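Visit to the open day in Carlow, August 6, 2022

We came by the early bus, and from the stop it is a 16 minute walk along the canal to the Tollard building. I had expected a line of people outside, but there were only a few families and a man selling coffee from a van. The ticket costs 2 euros and children go in free. At the desk they give you a paper map, which I recommend to keep, because the signs inside are small and the numbers of the rooms do not follow each other.

The ground floor belongs to Marchal, who make things for shop windows and hotel tables. I liked the long wall with 133 drawers of ribbon and paper. You may open the drawers, and my daughter opened very many of them. After this we went up the stairs to the Stumum rooms, where the subject of the day was setting a table and arranging small things on it. It sounds like a little subject, but we stayed there longer than anywhere else.

I am a person who puts every flower in the same glass jar, so I looked with interest at what they use for one single stem. A tall cup is good for it. It holds the stem at an angle, and on a pale table a brown cup looks warm and does not need a cloth under it. 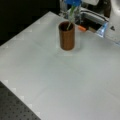
The tall brown cup on the white table, with a thin green stem and something blue at the top.

At the next table visitors could try for themselves. I made three arrangements and was happy with one of them. My daughter put all her stems into one bowl and said it was a forest. They also had a printed sheet with advice for the home, but when we came the English ones were finished, so I took the French one and will read it slowly.

The café on the top floor has seats for 70 people and it was full at lunch. We waited and then ate soup with bread, quite good, a little salty. The elevator was out of service, so with a stroller it would be difficult.

There is a second open day in October, with the dye room also open. We would like to go again and take my mother, if the elevator is repaired.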